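Gondaven is recruiting four operators for kitchen manipulation data collection, starting in February. The contract runs for three months, with a possible extension.

## The work

Operators teleoperate a single robot arm through short household tasks and record each attempt as an episode. The episodes are used to train a manipulation policy. Typical tasks are sorting, placing items in containers, clearing dishes and serving food from a plate.

You will:

- set up the counter from a written layout card
- record episodes to a fixed protocol, including failed attempts
- label each episode with task, outcome and any operator error
- report calibration drift or network lag to the shift lead

The target for the first phase is 825 accepted episodes across all operators. Pay is hourly and does not depend on the number accepted.

## Requirements

- Steady hand-eye coordination and normal or corrected colour vision
- Able to stand for two hours at a time, with breaks
- Clear written English for the episode notes
- Able to attend the Wysocka Centre in person

Experience with teleoperation is useful but not required. Training takes three days and is paid. Episodes are logged in Cuvent, our in-house labelling tool – you will learn it during training.

## Layouts

Layouts mix toys, food and everyday kitchen items on the same counter. Clutter is left in on purpose – the policy has to work with it.
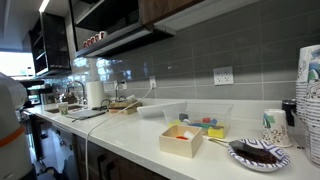 **Are failed attempts thrown out?**

Failed attempts are kept and labelled as failures. Only episodes with missing sensor data or a broken protocol step are rejected.

## How to apply

Send a one-page resume and your available hours to Morven Guthrie, Data Operations. Technical questions go to Povilas Dambrauskienė. Shortlisted applicants will be asked to do a practical trial at the centre, for which they will be paid.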